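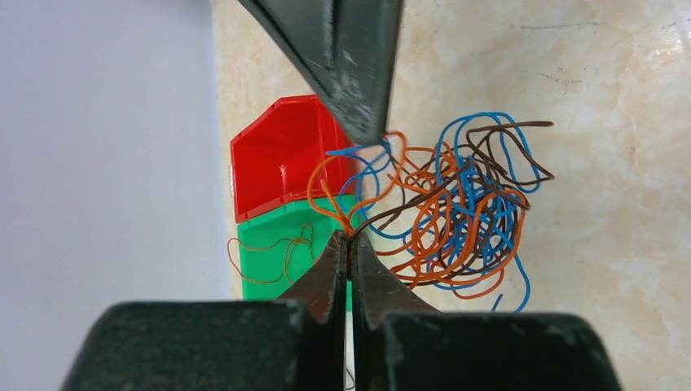 Wrist view, with a pinch of wire between the fingertips.

Flullero Twin-Arm Bench Kit
$479 plus freight. Arms, grippers and patience not included.

The Flullero is the bit of a home robot build that everyone leaves until last and then makes out of shelving. You get the walls, the posts, the floor, the rail that both arms bolt to and the cable channel that runs along it. Put it on a solid bench in the garage, the spare room or whichever corner of the shared workshop hasn't been claimed by the lathe people.

We designed it for sorting jobs, and our own sorting job is offcuts of hookup wire. Brown, blue and orange, mostly, in a tangle that would shame a Christmas lights box. Wire is a miserable thing to ask a gripper to pick up. It's springy, it hooks onto its neighbours, and pulling on one strand tends to bring along the whole family. If your arms can learn to get a single colour into a bin, a block or a bottle cap will feel like a holiday.

What's in the carton
Aluminium extrusion for the frame, cut and tapped
Wall panels in lavender-grey (the catalogue calls it Dusk, we lost that argument)
Marble-pattern floor sheet
Black mounting rail, with slots for both arm bases
Perforated cable channel
Bolts, T-nuts and one hex key, plus a second hex key for after you lose the first

Carton weight is 15 kg. Assembly takes 62 minutes on our bench with two people who have done it before, so plan your arvo accordingly.

The floor
The marble pattern gets questions. King-fai Wan picked it from a roll of benchtop film in August and it has outlasted two more sensible candidates. It wipes down with a damp cloth. It will mark if you drag a fingertip across it under load, and you will do that. Replacement sheets are sold separately under the name Ornell, and fit with double-sided tape.

Setting up
Bolt the arms to the rail before you fit it to the frame. The manual says this in bold and people still ring us. Run each arm's cable with the arm at full stretch, then give it more slack than looks tidy. A tidy cable is a short cable, and a short cable will find its limit halfway through a pick.

Leave the bins loose while you're working out reach. Once both arms can get over the ones they need without meeting in the middle, fix them down with putty.
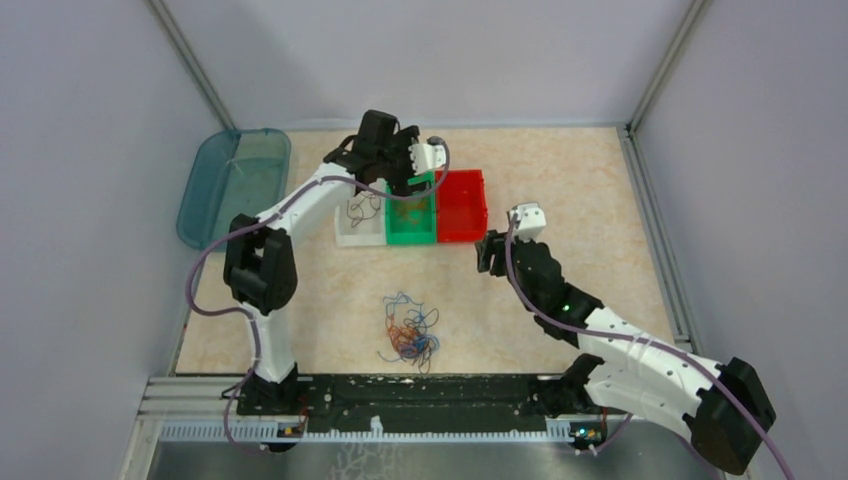

Arben Dervishi reckons the rail alone was worth the money, having spent four months trying to keep two arms square to each other on a sheet of MDF, and says his only complaint is that the channel slots are a tight fit for anything with a moulded plug on the end. He's right about the plugs. Feed the cable through bare and fit the connector afterwards, or take a file to one slot. Filing a slot doesn't void anything.

Not suitable for
Outdoor use, wet work, arms that need their own power circuit, or benches that wobble when you lean on them.

Shipping
Ships flat. Pickup is free if you bring a car with fold-down seats. Returns are accepted with all the bolts, and yes, we check.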